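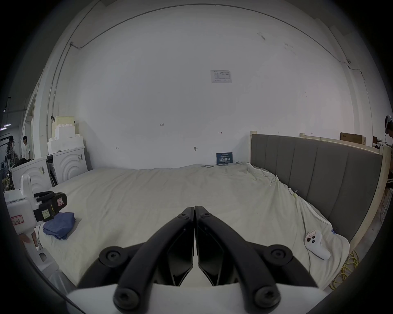 The Siklow Romance Reading Log is a hardback journal for people who read a lot of romance and can't keep the dukes straight anymore. Room for 100 books, two pages each, plus a big trope index at the back. Made by Kandeto. We sized it for reading in bed, where most of our customers tell us they do it. Lean back on a padded headboard like the gray one here, sheet all rumpled, knees up, and the log sits open on your lap without snapping shut. Pen loop on the right side. Lefties, see the note further down.

Siklow Romance Reading Log, 2nd edition
In stock. Colors: plum, oatmeal, bottle green (bottle green back in July)
Item weight: 383 grams
Binding: sewn, lays flat from page one
Cover: cloth over board
Paper: cream, lined and part-lined, fountain pen OK, most gel pens OK, markers no
Ribbons: two
Pocket: inside back cover, fits bookmarks and library slips

What's on each spread

Left page is the facts. Title, author, series and number in series (so many people asked for number in series, it's now its own box). Format – paper, ebook, audio. Narrator line if it's audio. Start and finish dates. Where you got it, who you loaned it to. Whether you got it back.

Right page is the fun part. Heat level, one to five, little flames you color in. Slow burn scale. Who fell first. Point of view, single or dual. Page number of the first kiss. Third act breakup yes/no and did they earn it. Best line, with four full lines to copy it out. Then a blank half page for whatever, crying, yelling, fan casting.

There's a check box for "closed door" next to the flames. First edition didn't have it and we heard about it. Plenty of you read sweet romance and having to color in zero flames felt like a demerit. Fixed now.
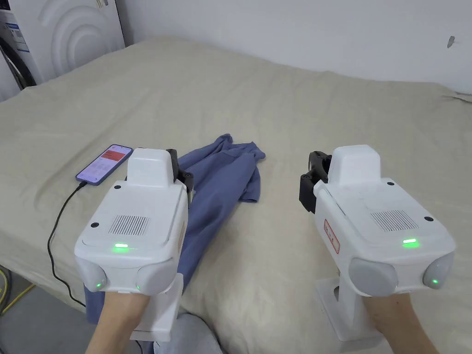
Both hands full over the bed, beige sheet.

The trope index

This is what people buy it for. 1,253 blank index lines, pre-sorted under headings. Enemies to lovers, fake dating, marriage of convenience, only one bed, grumpy/sunshine, second chance, secret baby, forced proximity, small town, bodyguard, and on and on. Write the title and your page number next to the trope. Next time a friend wants a fake dating book with a good grovel you look it up and you have it. One book can go under as many tropes as you like. Most go under at least three.

Extra headings left blank for your own. We've seen "competent knitting" and "he cooks." Go nuts.

The headings were put together by Saodah Hartono, who ran the romance shelves at the Lau bookstore before she came to us and has opinions about what counts as enemies. (Mild annoyance doesnt count. There's a separate heading for that.)

Series tracker

12 pages, up front. One grid per series. Read, own, waiting on, gave up on. Good for the long ones like the Pleltholm books where book six happens before book four and the novellas go who knows where. We left a skinny column for reading order vs publication order so you can write both in.

DNF page

Yes there's a did-not-finish page. Title, how far you got, why. One line each. Keep it short and move on with your life.

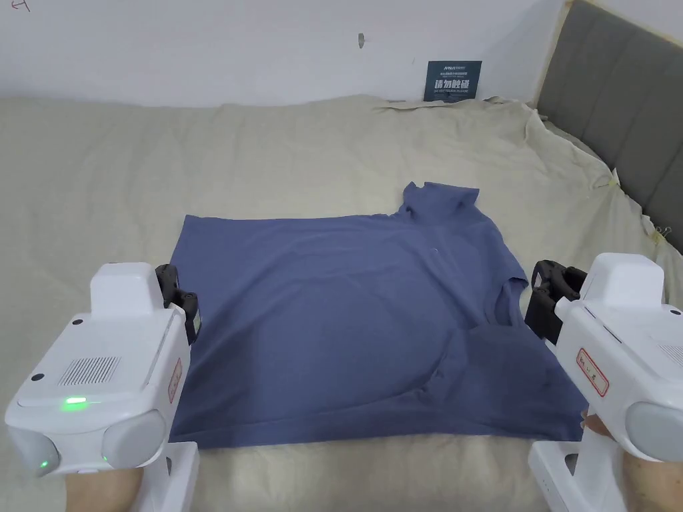 Blue-gray tee, folded partway.

What's new in this edition

Closed door box, see above
Narrator line
Second ribbon, so you can mark your current read and the index
Thicker board on the cover, the old one bowed in humid rooms
Page numbers moved to the outside corner
Dropped the astrology box. Sorry to the four people who wrote in to defend it.

Reviews

2,307 ratings so far on the Kandeto store, both editions together. A few bits:

"Filled mine by spring. Bought plum for the next one so they look like a set but not quite."

"Wish the best line box was bigger. I write big."

"My sister and I each have one and swap at the holidays. Her flames are wrong on every single book."

"Ribbon frayed after a month, they mailed me a new log no questions."

Left-handed version

Pen loop on the left, everything else the same. Pick it from the dropdown. Oatmeal only right now. Ships from the same place, same price, takes a couple days longer.

Goes with

Siklow Flame Pencils, red and orange, soft lead, won't show thru the paper
Siklow page tabs, five colors, matches the trope headings
Refill index booklet, slides in the back pocket when you run out of lines under "only one bed." You will run out there first.

Shipping and returns

Ships in a cardboard mailer, no plastic. Orders in before noon go out same day, later than that goes the next working day. Plain packaging, return label just says Kandeto. Returns fine for 30 days if it's not written in. If it showed up with a bent corner send us a photo and we'll replace it, don't mail the bent one back, keep it for grocery lists.

Gift wrap at checkout. Kraft paper and string. Add a note and we'll hand write it, keep it under 40 words please, our handwriting gets worse after that.

Book clubs and libraries: discount starts at eight copies, mix colors if you want. Use the contact form and put "club" in the subject line so Saodah sees it.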